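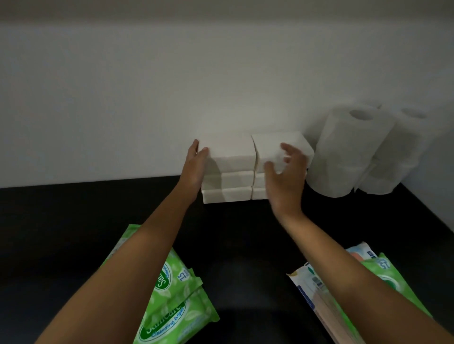

The Unit Price Label Needs a Fixed Unit

A unit price is a quotient. The numerator is the selling price and the denominator is a quantity of product, and the label on the shelf edge is supposed to let a shopper compare one quotient with another without doing the division. For flour, cooking oil and rice the system works well enough. The denominator is a mass or a volume, the scale is known to everyone, and the only recurring fault is a store that prices one brand by the ounce and its neighbor by the pound.

For household paper, wipes, detergent capsules, trash bags and most of what is shelved past the food aisles, the system does not work, and I would argue that in its present form it does some harm. A shopper who has no unit price knows that she has no information. A shopper who has one computed on a bad denominator believes that she does.

The trouble is the word "count." When goods have no convenient mass or volume, the label falls back on the number of pieces. A piece is whatever the manufacturer says it is. Sheet dimensions vary, ply varies, and the weight of the paper per unit of area varies with both. Two packs can carry the same number of sheets, the same price and therefore the same unit price, and differ by a quarter or more in the amount of paper inside. The label reports them as equal. A label that reported kitchen scales and bathroom scales by count would be no less informative.

I spent part of November going through the shelf labels in the Bolon supermarket in Lastovthorpe, which is where I do most of my shopping. I chose it for convenience and make no claim that it is typical. I recorded 124 labels on non-food goods sold in multiples. Of these, 67 gave a unit price by count alone. The rest were divided among price per roll, price per wash, price per hundred sheets, price per square foot, and a handful where the unit field was blank or repeated the selling price. In the paper goods aisle, three of those methods appeared on a single shelf.

A few of these deserve separate comment. Price per roll is the weakest of the group, as a roll has no fixed length and the trade has spent years inventing larger ones with larger adjectives. Price per wash depends on the dose recommended by the manufacturer, who is free to recommend a small one. Price per square foot is the only measure in the set that a buyer could check at home with a ruler, and it was used on the fewest labels. 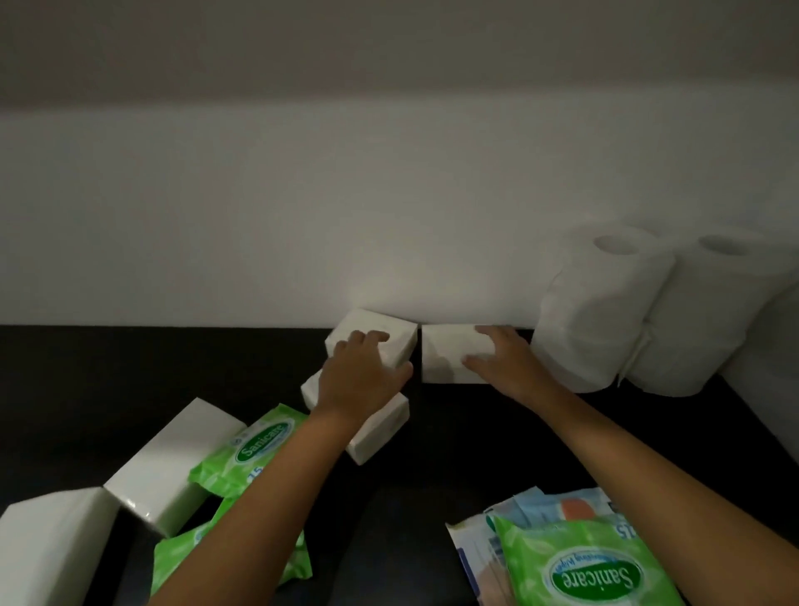
Facial tissue is a useful test case for any labeling rule, and a harder one than bathroom tissue. It is folded and interleaved, so the sheet size cannot be judged from outside. The soft pack has made this more difficult than the old carton did. A carton is rigid, and its footprint has to bear some relation to the folded sheet inside. A soft pack is compressed for shipping, and the compression is a choice made at the factory. Take two rectangular packs of the sort in the photograph, with the white plastic film drawn over both of them and a hand resting on each. Their outside dimensions could be compared to the nearest eighth of an inch and it would still not be possible to say which holds more tissue. Pressing on them gives an impression of firmness, and firmness is a function of ply, fold and how much air was taken out. The printed count is the only quantity on offer, and it omits the area.

The obvious remedy is to require area for all dry paper goods. Price per square foot, or per hundred square feet where the numbers would otherwise be too small to read, calculated from the sheet dimensions that many manufacturers already print on the back of the pack in small type. Ply should be stated next to it as a separate field. I would not fold ply into the calculation. A formula that multiplies area by ply assumes that two thin layers are worth twice one layer of any thickness, and there is no basis for that. The two numbers can sit side by side and the buyer can weigh them as she likes.

The usual objection from retailers is cost, and it should be taken seriously, at least for small stores. A large chain prints its labels from a database and the additional field is filled in once per product. A small store may have no such database. Khúc, the grocery on the next block from Bolon, writes its labels by hand and changes them when the marker fades. A rule that applied to every seller without regard to size would be ignored at that end of the market, and a rule that is widely ignored soon loses its authority at the other end as well. An exemption based on the number of product lines is simple to administer. I would set it at 500 lines, below which unit pricing would be voluntary. Any store that chose to show a unit price would still have to use the standard denominator. The exemption should cover the duty to print the number and should never cover its accuracy.

A second objection is that shoppers do not read unit prices. This is offered as a reason to leave the labels alone, and it seems to me to support the opposite course. On the labels I recorded, the selling price was set in large bold figures and the unit price was in type so small that I had to crouch for the bottom shelf. In several cases the unit price was covered by the plastic lip of the rail. It is not reasonable to print a number where it cannot be seen, compute it on a basis that changes from one product to the next, and then cite low readership as evidence of low demand. A minimum type size, set as a fraction of the selling price figure, would deal with most of this. One quarter is too small. One half is adequate and can be fitted on the label stock now in use.

Wipes are where the argument for area becomes less tidy, and I do not want to pass over it. A wet wipe is a sheet of nonwoven fabric plus a quantity of liquid. The area of the sheet can be measured. The liquid can be weighed at the factory, but it is lost gradually once the pack has been opened, and the rate depends on the closure.

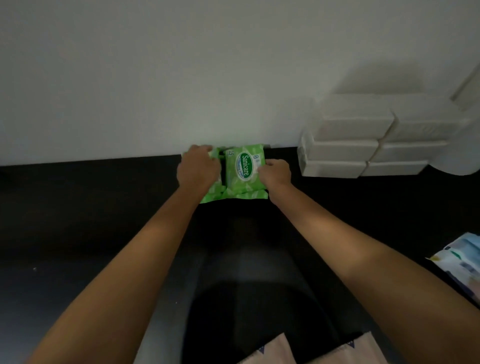 A price per square foot would treat a well-soaked wipe and a barely damp one as the same product. A price per ounce would favor the pack with the most liquid, and a manufacturer who wanted a better figure would only have to add water. Neither denominator is satisfactory alone. My preference is for area as the unit, with net weight at packing printed on the pack itself, where it would discourage the worst practices without becoming the number that everyone optimizes. I hold this view with less confidence than the others in this piece. Someone with experience in nonwovens may have a better one.

The pack sizes themselves raise a related point. There was a period when many staples could be sold only in prescribed quantities, and the case for abolishing those rules was that unit pricing would make them unnecessary. Shoppers would compare on the label, so the package could be any size at all. It was a fair exchange on paper. In practice the freedom arrived at once and the label has never been made good enough to do its half of the work. A pack that goes from a round number of sheets to a slightly lower one keeps its price and its place on the shelf, and the unit price, if it is shown by count, does at least move. A pack that keeps its count and trims each sheet by a small margin shows no movement on the label whatever. The second method is the better concealed of the two, and a count-based label rewards it.

I do not favor bringing the prescribed sizes back. They were rigid, they suited the producers who already had the right machines, and they made it difficult to sell small quantities to people who live alone or have no room for large ones. A proper denominator achieves most of what they achieved and leaves the producer free.

There is also the matter of promotions. When two packs are sold together at a reduced price, the unit price on the label almost always refers to the single pack at the full price. The label software used at Bolon, a package called Brender according to the small print along the bottom of each label, evidently can produce a second line, as I found one on a display of dish soap at the end of an aisle. It read correctly. Of the labels I recorded in the paper and cleaning aisles, 25 belonged to goods on a multiple-purchase offer, and none of those had the second line. The capability exists and is not switched on, which I take to be a question of store policy and label space.

A rule on this point could be very short. Wherever a conditional price is displayed, the unit price under that condition must be displayed next to it, in the same unit and the same type size as the ordinary one. If there is no room, the promotional artwork can give up a line.

Enforcement is normally where proposals of this kind become vague. The inspector who checks scales and fuel pumps has a reference weight and a reference volume. For paper, the reference instrument is a steel ruler and a flat table, and the procedure is to open a pack, unfold ten sheets from different depths, measure them and take the mean. Sheets stretch a little when pulled from the pack, so they should be left to lie before measurement, and a tolerance of two percent on area would cover both that and ordinary variation in cutting. The test can be done in the back of the store in less time than it takes to check a deli scale. Packs that fail would be the manufacturer's liability, and labels that misstate a correct pack would be the store's.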